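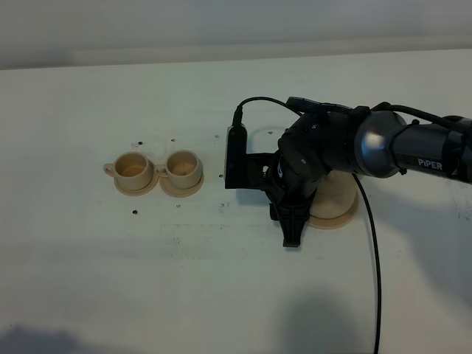
Robot arm at work on the cups and saucers, Grarnside open day

Print this page | E-mail this page

Have you ever tried to put a cup on a saucer with your eyes shut? I tried it at breakfast before I went to the open day at Grarnside, and I got tea on my sleeve. Keep that in mind, as a robot has a bit of the same trouble.

Grarnside is a big workshop where people build and test robots. Once a year they open the doors and let anyone come in and be nosy. I was there by ten, and I went straight to the cup table – I do like a cup table.

The robot there is just an arm. It has no head, no legs and no face. It does have joints, a bit like your shoulder, elbow and wrist, and at the end there are two fingers that point down at the table. The people at Grarnside call that part the gripper. Can you find the word PiPER on the arm? It's in white letters.

Now look for the small black camera fixed to the wrist. Imagine having an eye next to your hand! When the hand moves, the eye goes with it, so the robot can get a close look at whatever it is reaching for.

I asked why they used cups, and the lady at the table told me cups are tricky. They have a handle that sticks out on one side. They are round, so they can roll if you tip them over. And if you squeeze in the wrong place they slide away from you. A saucer is even worse, as it's so flat there's hardly anything to hold!

How does a robot learn all this? Mostly by practice, just like you with your shoelaces. The team had done 236 practice goes with the cups before we came, and they keep a note of the bad ones too, because those help them work out what to change. One boy asked if the robot gets bored. (It doesn't. I would.)

Try it at home: put on a thick pair of gloves, use only your thumb and one finger, and move a plastic cup on to a plastic plate. Have 20 goes and write down how many worked. I managed 12, and I was trying very hard.

Next time I'll tell you about the Keritz sorting machine, which was in the other room and was very, very loud.

Page last changed 10/2/18

Print this page | E-mail this page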